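From the Dendby Food Share newsletter
April 29, 2020

TRAYS: A PLEA

We own 43 trays. I know this because Xinyi Yin laid them out on the hall floor and wrote the number on the whiteboard, underlined twice, next to the number of lids that fit anything, which I have been asked not to print.

Most came to us in October, when Frerichs closed its lunch counter and let us have the lot for nothing. We have been paying for it in cupboard space ever since. The rule now is simple. Brown trays go out with the meal on them. Black trays are for whatever comes back dirty. Clear containers are for food you'd like to recognise later without lifting a lid and having a little think. If you have invented a fourth category at home, please return it.

Wipe the brown ones right into the corners. The rounded edge was presumably somebody's favourite idea at the factory, and it collects rice. A dark tray also shows every crumb, so the person at the other end will know precisely how much you cared. 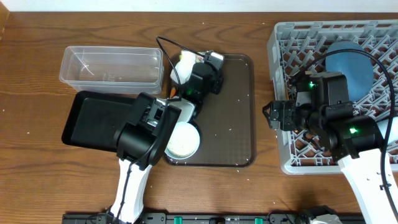
Stacking is the other sore point. Clear containers nest nicely until someone puts one away damp, after which it takes two adults and some language to part them. Dry them first. Tea towels are in the second drawer, under the other tea towels.

The Skeklow run still leaves at four and the Pakden run whenever the van has been persuaded. Meals should be plated and on their trays by half past three. Labels go on the side, please, where the driver can read them, and in handwriting your own mother would recognise as writing.

Lost lids may be left in the blue tub by the back door at any hour.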